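Home Projects Reports Partners Contact

Stesta Household Tasks Project
Progress report to the Brusley fund, period ending August

1. Where we are

The grant asks one question: which ordinary chores can a two-armed machine do well enough today that a small shop or a household would want it to? We have now finished the tabletop part of the work. Kitchen and counter chores were taken first, as agreed in the plan, and laundry has been moved to the next period.

We logged 310 attempts across 5 chores. Of these, 74 needed a person to step in. Most of those came from two chores, wiping and bagging, and we treat both as not ready.

2. Bread to bowl

Moving bakery items into a bowl is the chore closest to shop use. The Jidedura bakery asked for it by name, as their counter staff do it all morning. The items differ in shape and crust, and a grip that suits one can crush another. We run it on a gridded cutting mat so that start positions can be repeated from one day to the next.

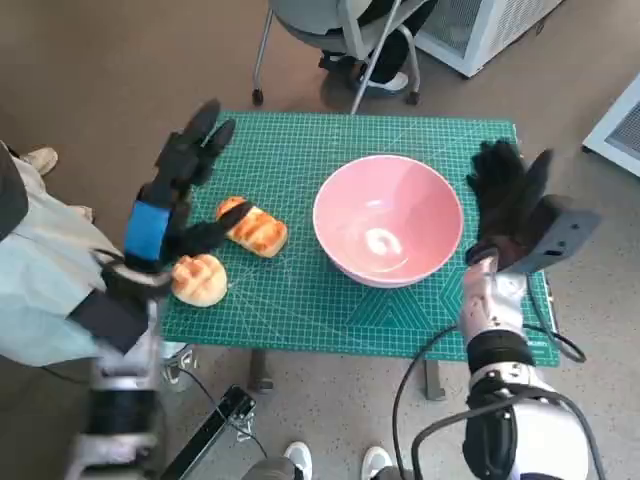 Bread-to-bowl task: long pastry and round bun on the mat, bowl to the right.

Results on long pastries are good. The left hand takes them across the middle and the marks left on the glaze are slight. Round buns are harder. The fingers tend to push a bun before they close on it, and it rolls or slides out of reach. Lowering the approach speed helped, but it made each transfer slower than the bakery would accept. A person does the same job in a fraction of the time.

Cables are still a nuisance. We lost most of one Thursday to a connector that had worked loose at the wrist — a cheap part, but slow to get at.

3. Other chores

Stacking cups works on a clear surface and fails on a crowded one. Sorting cutlery is steady but slow. Wiping leaves streaks near the edges of the table. Bagging fails whenever the bag does not stay open without help.

4. Spending

Spending is within budget. The one change is that money set aside for a second table went to replacement gloves and fingertips, which wear faster than we planned for. The Yu workshop has quoted for a tougher glove and we expect to order it.

5. Next period

We will repeat the bun trials with a wider opening grip, start on towels and shirts, and run bread-to-bowl at the Jidedura counter before opening hours. We ask the fund to confirm that the site visit can go ahead without a further review.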